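June, workshop notebook, page 25

Came in at 4 to find the sorting bench covered again. Faustino Quintero had left a note saying he'd "consolidated", a word he uses for tipping one heap into another. So the afternoon went on the odds and ends bin, which has been on my list since the Zekano order came in and has aged better than I have.

Rules as agreed last time, written down so we can't disagree about them again. Hand tools go back on the Gimberg rack. Small blocks and offcuts go in the shallow drawers, by colour if you have the patience, by size if you haven't. Kitchenware goes back to the kitchen. I didn't think the last one needed a rule. It does.
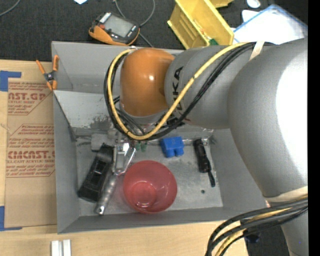

The red bowl is the one I keep meaning to take upstairs. It is perfectly good, and I'd have my lunch out of it if it spent less time in the company of metal tools. Washed one of its cousins last month and the rinse water came out the colour of the Barrios lane puddle.

Green bits: no idea. Drawer 20, which is where everything goes that I have no idea about. Drawer 20 is getting stiff.

The bin floor is scuffed to the point where small grey things vanish on it. Tried a sheet of white card under a trial heap on the other table and found the little blocks in half the time. Card curls, though. Faustino says Daler do a thicker board. Faustino says a lot of things, but will price it.

Stock sheet now stands at 605 lines, of which I trust the first page. Two entries read "misc" and one reads "misc (other)". My handwriting, sadly.

Still to do: label the drawers properly, oil number 20, bowl upstairs.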